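Progress report, second period
Kenirau project: learning table tasks from hand-held demonstrations
Prepared for Jodbridge by Rosalía Paredes
Thursday, May 17, 2018

Status

The project is on schedule except for the second site, which is covered below. Spending is within the approved budget and no change to the staffing plan is requested.

Work since the last report

The first period was spent building the hand-held gripper and checking that its recordings could be turned into motion for the arm. In this period we moved to regular recording and trained the first full set of policies. A person holds the gripper, does the task at normal speed, and the camera on the gripper records it. No arm is needed at the recording site.

We now have 600 usable demonstrations. They cover the tasks listed in the proposal: picking up a cup and setting it down at a new spot, standing up a cup that has been laid on its side, and moving small items away from a cup before lifting it. Recordings are dropped if the camera position cannot be recovered from the video. The usual cause is glare on a pale tabletop or a long stretch in which a plain surface fills most of the view. We changed the instructions so that each recording starts with a slow sweep of the room, and losses have gone down.

Results

The main question for this period was whether it helps to record in many places, with the total number of demonstrations held fixed. We trained two policies with the same settings. One used demonstrations from a single room. The other used the same number spread over 17 locations. Both were tested on the arm in our own lab, at a table that appears in neither set.

On the cup placing task, the policy trained on many locations succeeded in 93 percent of trials. The single-room policy succeeded in 40 percent. Most of the single-room failures were of one kind – the gripper stopped short of the cup and closed on air. We think the policy had learned to judge distance partly from the background, but we have not tested this directly.

The result for clearing small items is weaker. Both policies had trouble with clear or very small objects, and the difference between them was too small to report as a finding. We will repeat this test with a closer camera mount.

Recording sites

Most of the new recordings were made in ordinary offices, at tables that people use during the day. We decided early on not to tidy up the background. Desks, screens, chairs and people stay where they are, and the person recording works around them. Everyone who may come into view signs the consent form first. 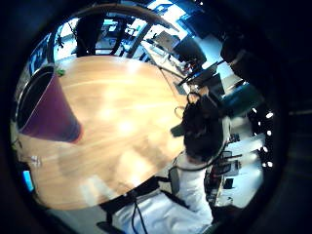 Window light remains the hardest condition. The camera sets its own exposure, and when the gripper turns from the table toward a window the tabletop goes dark for a moment before it recovers. Bilgin has supplied a camera setting that limits how fast the exposure can change. Early recordings with it look better, but we have not yet retrained with them.

The wide lens also picks up the operator's fingers at times. We now mask the outer part of the view before training, and this has had no measurable effect on success.

Delays

The second site, at Pandetti, was to begin recording in this period. The agreement on data storage took longer than planned and was signed only last week. Two grippers are packed and ready to ship. We expect the first recordings from Pandetti in June.

Next period

Retrain with the new exposure setting, repeat the small item test, and add the Pandetti recordings as a separate test of how well the method carries over to a new team. The recording instructions and the parts list for the gripper will be sent to Jodbridge with the next report.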